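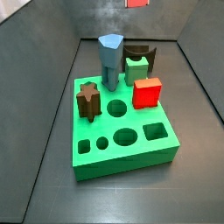
Thread: Closed-cell foam shrinkage after cutting, winter vs. summer
Started by kerfline, January 10, 2026
Board: Materials and Cutting

kerfline wrote:
I cut inlay trays and fitted inserts from closed-cell EVA, mostly 30 mm sheet. The pockets are drawn with a fixed clearance to the part. In October the fits were fine. Sheets cut since the cold set in are coming out tight, and the customer says several parts have to be pushed in by hand with some force.

Same drawing, same cutter, same blade type. Supplier is Volus for the sheet, and the lot number did change between the two runs. I measure the pockets with calipers right after cutting and they read on size. Two days later they are under.

Questions:
Is this the sheet relaxing after the cut, or is it temperature?
Does anyone let sheets rest before cutting, and for how long?
Is it better to offset the drawing or to fix the storage?

ndpaju wrote:
Where are the sheets stored? Closed-cell foam has gas trapped in it. Move it from a cold store to a warm shop and the gas expands, and the sheet grows. Cut it while it is still settling and the numbers you take at the machine mean very little.

Calipers are also a poor tool for this. The jaws push the wall back and you read large. Use a stepped plug or a printed go/no-go piece.

kerfline wrote:
Stored in an unheated lean-to, carried in on the morning of the job. Cut within the hour, usually. I can see how that would matter.

I take the point about calipers. I have been using light pressure but I can't say it is the same pressure every time.

oddlot_149 wrote:
I don't agree that temperature explains it. If a sheet warms up after cutting and gets bigger, the pockets should get bigger with it. A hole in a plate that expands evenly gets larger. He is reporting smaller pockets. That points to stress in the sheet letting go, or to the lot change.

Skived sheet in particular keeps tension from the original bun. Once you open it up with a few pockets, the thin webs between them move first.

ndpaju wrote:
Correct for an even expansion. It does not warm evenly. The skin and the cut edges come up to shop temperature well before the core of a thick sheet. While that is going on the walls are not straight, and a measurement at the top edge is not the width halfway down.

I would not rule out the lot change either. Both can be true.

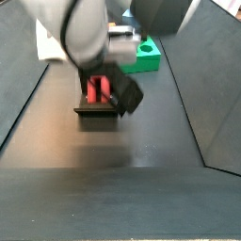 The test is cheap enough. Take one sheet, cut it in half, leave one half indoors for two days and the other in the lean-to. Cut the same pocket in both, one after the other, same blade. Gauge both at once and again after two days. If the halves agree and both come out small, look at the sheet. If they differ, look at the storage.

Lay the halves flat. Standing on edge they take a curve, and you will be measuring that as well.

bevel_and_burr wrote:
Check the blade before anything else. A dull oscillating blade drags the foam along and the wall springs back when it passes. You get a pocket that is narrow in the middle of its depth and close to size at the top. With calipers at the top edge you would never find it.

Quick check: cut a square plug from scrap, turn it upside down and try it in its own hole. If it fits one way and binds the other, the walls have a taper and resting the sheet will not help.

kerfline wrote:
Tried the plug check tonight on scrap from the bad lot. It binds slightly when turned over. A plug from an October offcut also binds, by feel less than the other. I changed the blade and cut a third one from the bad lot, and it goes in both ways.

So some of it is the blade. I still don't think it is all of it, as the corners look fine and the shift over two days was there on parts cut with a fairly new blade.

oddlot_149 wrote:
What density is the new lot? Ask Volus for the sheet on both. A softer lot deflects more under the same blade, which would tie the two causes together.

kerfline wrote:
Same nominal density on both labels. I have asked for the measured figures. No answer yet.

tallow_street wrote:
On your last question, I would never put the offset in the drawing. We did that at Altent for one winter and then had two sets of files, a cold set and a warm set. In spring somebody ran the cold set and we scrapped 21 trays before it was caught. Fix the storage and keep a single file.

bevel_and_burr wrote:
Disagree in part. Nominal geometry goes in the drawing and the offset goes in the cutter software as a tool setting, the same as kerf. One file, one number to change. The trouble at Altent sounds like file control.

tallow_street wrote:
It was file control. It is always going to be file control in a small shop. A shelf in a heated room does not need a revision number.

bevel_and_burr wrote:
A shelf in a heated room also does not fix a lot that is out of tolerance.

ndpaju wrote:
I am copying in the working note we use, as it answers the resting question and I would only be typing it again.

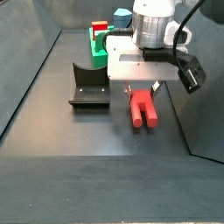
Dervishi Inserts, Trirkthorpe: Cutting Room Team

Working note: resting and gauging closed-cell sheet

Bring sheet indoors flat, unwrapped, with spacers between sheets. Sheets left in a tight stack warm from the outside in and the middle ones lag badly.

Rest for 24 hours for thin sheet and twice that for anything at 30 mm or above. Longer does no harm.

Cut one test pocket in the waste area of each new lot. Gauge it with the stepped plug at top and bottom. Write both results on the lot card.

Gauge finished trays after an overnight rest. Results taken at the machine are for blade wear only and do not go on the inspection sheet.

Change the blade when the reversed plug binds. Do not go by hours run.

Questions on this note to Normunds Paju.

kerfline wrote:
Thanks, that is clear. Do you apply the same rest to cross-linked PE?

ndpaju wrote:
Yes, same rest. It moves less in our experience but I don't want two rules on the wall.

oddlot_149 wrote:
Twice 24 hours seems long. I have put a probe in the core of a thick sheet and it was at room temperature well before the end of a shift.

ndpaju wrote:
Temperature, yes. Size takes longer to settle. We gauged it for a while and the change had stopped by the second morning. If your sheet settles sooner, use your own figure, but gauge it first.

kerfline wrote:
I have split a sheet as suggested. One half is on the bench on spacers, the other is back in the lean-to. New blade is set aside for both cuts. I'll post plug readings for top and bottom when I have them, and the density figures if Volus sends any.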